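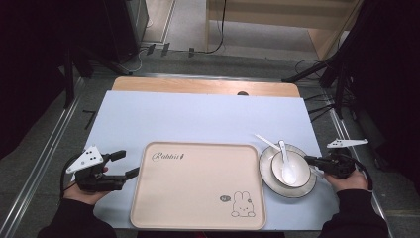
Notebook / Bench 2 / Faults and near misses

March, started writing at 16:40, tea going cold

Right, the stuck finger reading. I'm putting all of it down while I still remember the order, and Waqas has asked for enough detail that he can repeat it on the Trandwood rig.

Task is the rabbit tray one: bowl, saucer and spoons, on the sheet, tray in front. Two hand-held grippers, one operator, demonstrations only, and then the arms get trained on whatever we recorded. I did the demonstrating for most of it and Rosimeire did the rest. It's a nice little task to do by hand (the spoon is the fiddly bit, it wants to roll round the inside of the bowl the moment you touch it) and I'd have said we were recording good clean stuff all week.

Then Định ran the trained version on the arms this morning and the right arm came in on the saucer with its fingers nearly shut. It didn't slow down either. It pushed the saucer sideways along the sheet, bowl and all, until the force limit tripped and everything stopped. No breakage. Định had his hand on the stop button and says he pressed it at about the same time as the trip, and the log has the trip first, but only just. I'd like the log to have won by more than that.

First guess was the arm. Wrong guess, cost us an hour. We jogged the fingers open and shut by hand from the pendant and they went where they were told, full travel, over and over. Commanded width and real width agreed. So the arm was doing what the model asked, and the model was asking for closed fingers on the approach, when any sane person has them open.

Second guess was calibration, as in somebody (me) had zeroed the right gripper while holding it shut. Checked the calibration file and it was fine. Slightly smug about that.

Third go was Rosimeire's and it was the right one. She stopped looking at the model altogether and plotted the raw right finger width against time for a few recordings picked blind. In the good ones you get a lovely wobbly line, open, shut, open. In the bad ones the line goes dead flat partway through and stays flat, to the last digit, for seconds at a time. Real hands don't do that. Even when you think you're holding still there's a bit of shiver in it. The pose data carries on perfectly happily all the while, so on playback the gripper glides about with its fingers frozen, and if you're only watching the path you'd never spot it!

So then the cable. The right one leaves the gripper body in a loop and goes off down to the right, and when I reach across for the saucer with my wrist turned in, the loop tightens up. I plugged in, opened the live plot and did the reach slowly. Nothing. Did it at normal speed, nothing. Did it at normal speed with my elbow dropped, as I do when I'm getting tired, and the line went flat. Let the elbow up, still flat. It only came back when I wiggled the plug at the gripper end. Repeated it until we were both bored and it was the same each time the elbow went down. Rosimeire holds hers higher and couldn't get it to happen at all with her own way of reaching, then got it straight away when she copied mine.

The nasty part is what the recorder does when it loses the width signal. It doesn't stop and it doesn't beep. It repeats the last good value, with fresh timestamps, so every check we run on the files passes: no gaps, right length, sensible numbers. I asked Natanael and he remembers putting the hold in for the old Damasceno sensor, which used to drop the odd sample, and a hold was the sensible thing for one missing sample. It was never given a limit. He was very decent about it and has already started on the change.

Damage so far. The set is 652 recordings. Rosimeire's script calls a recording bad if the right width is exactly unchanged for longer than 9 samples in a row, and it's still chewing through them as I write. I don't want to put a figure down until it's finished and I've looked at a handful by eye, particularly the ones where the gripper is fully shut against its stop, where the reading might be flat for honest reasons. Left gripper gets run through the same script afterwards. I've not managed to make the left one freeze by pulling it about, but I hadn't noticed the right one either, so make of that what you like.

What's changed as of this afternoon:

Right gripper is tagged and off the bench. Please don't borrow it, even for a quick go.
The spare has a bit of slack taped back along the body, so a tug lands on the tape before it gets to the plug. Tape is a stopgap. Prasert is going to draw a proper clip.
Live width plot stays up on the second screen during recording, and whoever isn't holding the grippers watches it.
Arms don't run this task again on the current model. Định has moved it out of the folder so it can't be loaded by accident.
Force limit on the right arm is down to 6 N for approach moves only. It may turn out to be too touchy. If it trips on nothing, write it in here before you put it back up.

Still to sort: Natanael's new recorder build should end the recording with an error if the width goes missing for more than one sample. I'd like a noise as well, something rude. Waqas to try the elbow trick at Trandwood, same model of gripper, same cable, although theirs comes down from overhead and may not care.

Also want to cut the connector open once Prasert has photographed it. My money's on a cracked joint right behind the strain relief, Rosimeire says it's the latch. Loser buys the biscuits.

17:25. Script finished on the right hand. Results file is next to the recordings, left hand is running now, leave the machine on please.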